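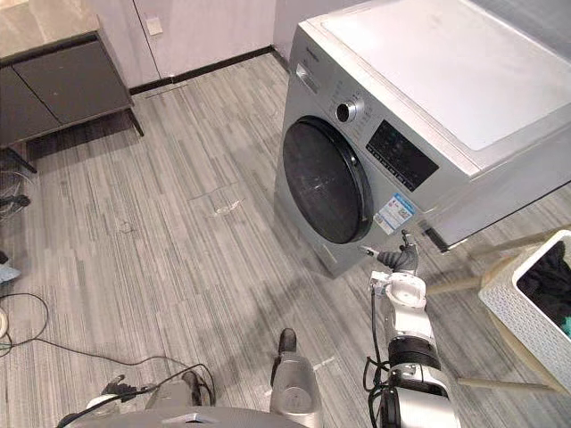 Plommont prices up its laundry robots

Plommont has put two robot hands into next year's equipment plan, and the argument is over what goes on the end of the arm. Harner wants $1,779 for a hand with fingers. Arrieta wants $1,252 for a plain gripper and throws in a cheerful brochure. 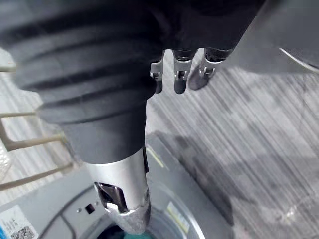

Cempaka Harahap, who holds the budget, favors the cheaper one – she usually does. Her engineers point out that an arm has to get down inside the round opening of a washer, where a piece of teal fabric can sit a long way from the rim. Harahap has asked what a long way costs. The revised Harner quote came to $1,677, which both sides are claiming as a win.

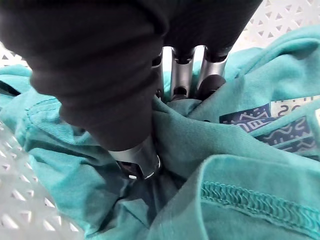

Spares still unfunded

Saodah Sumampouw in purchasing wants replacement finger covers on the same order. Brullow, the supplier, has promised a price by July. It didn't say which one.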